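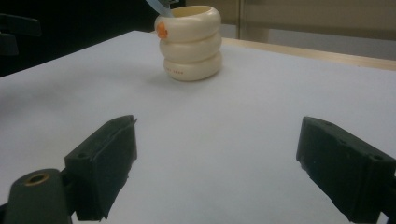
About Wellari

We teach robots household jobs by hand. Somebody picks up a gripper, does the task, does it again. Cups, lids, drawers, spoons. Then the arm learns from the recordings. Small shop, upstairs from the old Ziden print works in Orwood, open since July 2015.

Started by Magdalini Mavromatis and Spyros Stergiou. Magdalini had spent years programming arms point by point and was sick of it. Spyros wanted something his mother could teach. First gripper was ugly, the fingers fell off. Current one is better.

What we do

Hand-held demos, mostly on plain tabletops, one or two objects at a time. Remote control too, leader arm and follower arm, for jobs where you need to feel where the robot can't reach. A usual order is 1,000 demos of one task. Biggest so far was 2,000, for Triantafyllou, all kitchen stuff. We also run half-day training if you'd rather collect your own. Bring your own objects, we have plenty but not yours.

Who's here

Xinyi Xie - training and policies. Ask her why your demos are too fast. They are.
Rafail Tsoukalas - hardware, fingers, calibraton, spare screws
Kalliopi Konstantinidis - runs the demo floor, books visits, checks every recording before it goes out

Visits

Mornings are best. Ring 58 at the street door, lift is slow so take the stairs if you can. Parking out back, its tight. Quotes usualy same week.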